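Seventeen Ways to Pick Up a Snack

9/8/18

My mother called in the middle of an episode on Thursday and asked what I was doing. I told her I was at work. She asked what the clacking was. I said that was also work.

For anyone who missed the April post: I have a job now, and the job is tidying. I tidy with a plastic claw that has a camera on it, so that a robot I've met exactly twice can watch and learn to tidy too. I spent four years at school studying statistics, and my hand is now a fairly respected member of the team. The rest of me is invited to the Monday call.

The current task list has 17 items on it and they're all small. Pick up the packet, put it in the bin. Pick up the packet, put it beside the bin. Take the tube out of the bin. Every one of them gets recorded start to finish, then you put everything back a little differently and go again. The "a little differently" is where the skill comes in, according to Mbali Cele, who checks our uploads over at Murnix. My first batch came back with a note from her saying that I had put the packet down in the same spot, at the same angle, for an entire afternoon. The model would have learned one table and one packet and been lost anywhere else. I'd thought I was being neat.

So now I scatter. I've become a deliberate slob with a spreadsheet. I crumple the packet, I turn it over, I fold it, I shove the bin toward the other side of the table. I've done it with the lamp on and the lamp off. I did one round left-handed, and Mbali wrote back "interesting," which I have decided to take as praise.

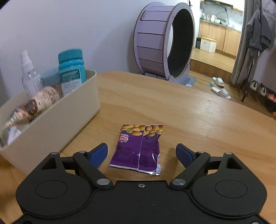 Snack packets are horrible, by the way. A jar is the same jar every time you grab it. A packet has opinions. Squeeze the middle and the ends fold up, go for a corner and it slides off across the wood, and if you come in too fast you just bulldoze it. I've learned to slow way down for the last inch or so, with the fingers already open. Hendrik Msimang, who has been at this longer than I have, says the worst thing you can do is hesitate, because then the robot hesitates, and it does it with total confidence forever. He has watched one hover over a sock like it was defusing it.

We do keep some of the misses. If I fumble a grab and get it on the second try, that one goes in with a tag, and it's apparently worth more than a clean one. What gets thrown out is me stopping to scratch my nose. I've lost a lot of good episodes to my nose.

The target is 100 usable episodes per task. Usable is doing a lot of work in that sentence. Last week I turned in what I thought was a full set for the packet and got about two thirds of it back approved. The rest were marked "fingers out of view" or "too fast" or, in one case, only "?". I watched that one again and I have to agree.

Next up is the spray bottle. Hendrik says to do it in the morning, before I've had coffee, and won't tell me why.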